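Setting up a pantry inventory sheet with mixed units

Posted by Todor Živković, November 29, 2018

These steps produce a one-tab spreadsheet that holds food and drink from several countries and gives correct totals. I built mine in Prolness, but any spreadsheet program with a lookup function will do. Mine has 394 rows and still recalculates without a delay.

Step 1. Create the columns

Use these headers, left to right: Item, Shelf, Label Amount, Label Unit, Base Amount, Base Unit, Packs, Total. Type into the first four and into Packs. The other three are formulas, so lock them now.

Step 2. Add a units table

On the right side of the same tab, list every unit you expect to meet, with its factor and base unit. Liquids go to milliliters and solids to grams. L gets 1,000, cl gets 10, ml gets 1, kg gets 1,000. US fluid ounces get 29.57 and avoirdupois ounces get 28.35.
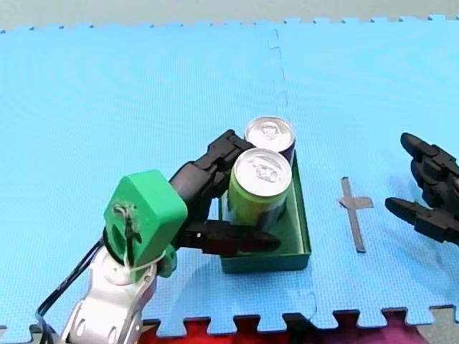 Should fluid ounces and weight ounces share a row in the units table?
Keep them separate, as "fl oz" and "oz". One measures volume and the other measures weight, and a shared row will give wrong totals for one of them.

Step 3. Write the formulas

Base Amount is Label Amount times the factor found by Label Unit. Base Unit is a second lookup on the same key. Total is Base Amount times Packs. Set the lookup to exact match – the approximate setting returns a number even when the unit is misspelled. 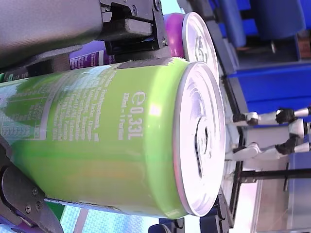

Label Amount takes the net quantity and nothing else. Serving sizes, drained weights and nutrition-table quantities stay out of it. European packs often use a comma as the decimal mark, and a sheet set to US format may store such an entry as text or drop the comma. The green can has both "℮0,33L" and "330ml = 1 Portion" on it. Enter the first as 0.33 with unit L. The base amount should come out as 330, which agrees with the portion line. The ℮ is a packing mark and does not go in the sheet.

Step 4. Check the entries

Filter Base Amount for errors, then sort it from low to high. A misplaced decimal usually lands at one end of the list.

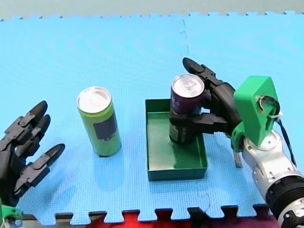 Gangadharan Kamath wrote in to say that he sorts by Base Unit first, then by Base Amount, so that a jar of spice does not hide a bad entry for juice. He also colors any row under 30 and checks those against the pack.

I have added his sort order to my own copy. The color rule needs a second condition if you store much yeast or saffron, as most of those rows will be under the limit and correct.

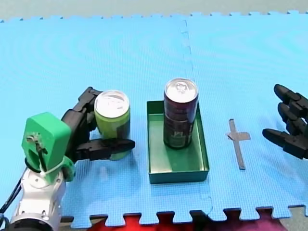 Apply it to rows where Base Unit is ml and leave the gram rows uncolored. In Prolness the rule goes under Format, Conditions, and it has to cover the whole column, including blank rows below the last entry.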